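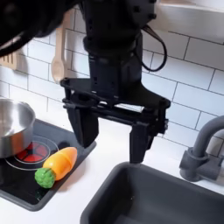 白いタイルと木のスプーン

おままごとキッチンの写真ページ、今回は「壁」からです! 最初の一枚で私がまず目を奪われたのは、レンガみたいに互い違いに並んだ白いサブウェイタイル。細いグレーの目地がきりっと効いていて、少しつやのある面がやわらかく光を拾っています。おもちゃのキッチンというと赤や黄色のにぎやかなものを思い浮かべる方も多いと思いますが、私は断然この白い壁派です。

そこに明るい色の木のスプーンが一本、丸いところを下にして掛かっている。もうこれだけで台所の気分になりませんか。道具が引き出しにしまわれず、壁に見えているのがいいんですよね。小さい子は目に入ったものから手に取るので、ぶら下げる収納はままごとの始まりがとても早いんです。うちの子も昔、朝起きてまっすぐスプーンを取りに行き、パジャマのまま延々と何かを混ぜていました(中身はたいてい積み木でした)。

このページは、ままごと道具の写真を集めている小さなウェブ誌「Parkia」のギャラリー欄です。キッチン特集を始めてから読者のみなさんのお便りが487通になりました。ありがとうございます! 全部読んでいます。多かったのは「壁まわりをもっと見せて」という声で、ほかに「流しが好き」「つまみが回るかどうかは大問題」という熱いご意見も。よくわかります、つまみは大問題です。

木のスプーンについては、Tromineのお店でままごと用の木の道具を見て以来、すっかり夢中になってしまいました。淡い色の木は白い壁の前に置くと輪郭がふんわりして、写真に撮るとほんとうにきれいなんです。プラスチックの道具も軽くて好きなのですが、壁に掛けるなら私は木を選びます。長さは、子どもが柄を握って鍋の底まで届くくらいがちょうどいいと思っています。 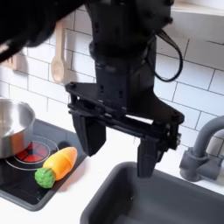
流しのあるカウンター

白いカウンターに流し。この組み合わせが嫌いなままごと好きに、私はまだ会ったことがありません。コンロばかりが主役扱いされがちですが、子どもたちの遊びを横で見ていると、流しの前にいる時間の長いこと! 野菜を洗う、お皿を洗う、洗ったお皿をもう一度洗う。水が出なくても「ジャー」と声で出せば済むので、大人の側はとても助かります。

カウンターが白いと、上にのせるものの色がよく見えるのもうれしいところです。木のトマト、フェルトの目玉焼き、緑の積み木(本人いわくピーマン)、どれを置いても絵になります。汚れが目立つという声もいただきますが、固く絞った布巾で拭けるものなら私は気になりません。拭くところまで遊びにしてしまえばいいのです。小さな布巾を渡すと、それはもう張り切って拭いてくれます。

壁の木のスプーンは、後ろで少しぼけているくらいの見え方も好みです。主役にならなくても台所らしさがちゃんと出る、いい道具だなあと思います。

読者の方から教わった遊び方をひとつ。流しにボタンを約200個入れて、お玉ですくって器に移すのだそうです。うちでもやってみたら、すくう音がとても気持ちよくて、大人のほうが先に交代を渋りました。ボタンを口に入れる年齢のお子さんがいるおうちでは、大きめの木の実や布のお手玉でどうぞ。お手玉だとお玉から転げ落ちるので、また別の盛り上がり方をします。

Skollexの収納かごを流しの横に置いている方もいらっしゃいました。洗ったものをかごへ、かごからお皿へ、とひとつ動きが増えるだけで、遊びがぐんと長く続くそうです。真似します!

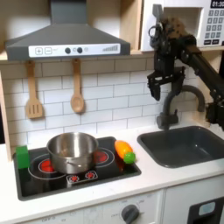
Parkia 第9号

レンジフードです! ついに! チャコールグレーの台形に四角い煙突がすっと伸びていて、つや消しの質感がまた渋いんです。手前の白い帯には「+」と「−」のボタン、うっすらした換気扇のマーク、そして黒っぽい丸いつまみが二つ。右端には電波の強さのような、だんだん背が高くなる棒のマークまで印刷されています。換気扇に電波。これは何をする装置なのか、想像がふくらんで止まりません。私なら、ごちそうのにおいをおばあちゃんの家まで飛ばす機能にします。

フードの下、明るい色の木の棚の縁には、スプーンと並んで穴あきのへらも掛かっていました。縦に三本の切れ込みが入った、先の丸いへらです。ハンバーグ担当ですね。下は黒いコンロなので、手を伸ばせばすぐひっくり返しにかかれます。濃いグレーの流しもすぐ隣。焼いて、洗って、また焼いて。

棚の上の白い電子レンジは「01:30」の表示。一分半! 冷やごはんでしょうか、ゆうべのスープでしょうか。ままごとの電子レンジは、待っているあいだの顔がいちばんの見どころです。まじめに扉の前で待つ子もいれば、三つ数えただけで「チン!」と言い切る子もいて、どちらも正しい使い方だと思います。

コンパクトなのに、焼くところも洗うところも温めるところもそろっていて、見れば見るほど遊びたくなります。グレーと黒と白に木の色を合わせた、落ち着いた色合いも最高です。前号の「Aebischerの木の食器」ページに載せたお皿を並べたら、きっとよく似合うはず。

ご自宅のままごとキッチンの写真も引き続き募集中です。読者ギャラリーの掲載写真は、この号までで863枚になりました。フードの形、つまみの数、壁に掛けている道具、なんでも教えてください。片づける前の、食材が山盛りのままの写真も大歓迎です! 次号は冷蔵庫の扉のうち側を集めます。

文と構成:Parkia編集部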